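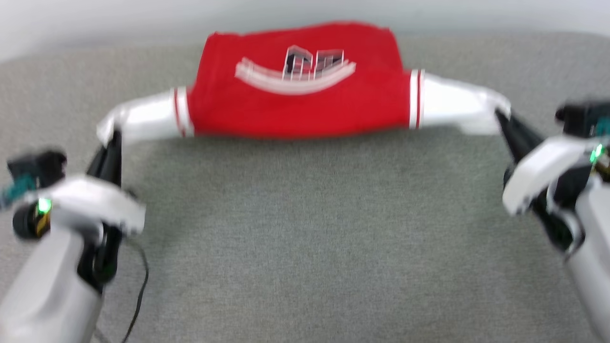
Can I fold long-sleeved tops on the couch if I don't have a table free?
Any soft, flat seat will do nicely, as long as it is clean, dry and wide enough for both sleeves to lie out straight.

Section 4: Folding Long-Sleeved Tops

These steps go with the Zidel folding board, but you are welcome to follow them without it. The board simply keeps your edges even, and after a basket or two you may find your hands remember the width on their own.

1. Brush any crumbs or pet hair off the seat. Upholstery has a way of sharing its lint, and bright colours show every bit of it.

2. Lay the top face down, with the collar pointing away from you.

3. Take hold of both sleeve ends and draw them gently out to the sides until the creases ease. Stop as soon as you feel the fabric pull back – a firm tug can stretch the seams at the shoulder.

4. Smooth the body with the flat of your hand, working from the middle outward.

5. Centre the board just under the collar. Fold one side over it, then turn that sleeve down so it runs along the edge. Do the same on the other side.

6. Slide the board out, bring the hem up to the collar, and turn the whole thing over.

Note: Shiny sleeves are slippery and like to creep back out while you are busy with the other side. Rest your palm on the first one for a moment before you carry on.

Note: The board is 33 cm wide. For children's sizes, fold in its side flaps first (see Section 3).

Caution: Let printed tops cool completely after the dryer before you stack them. Warm lettering can stick to itself and lift. Never iron directly over a print – turn the top inside out and use your lowest setting.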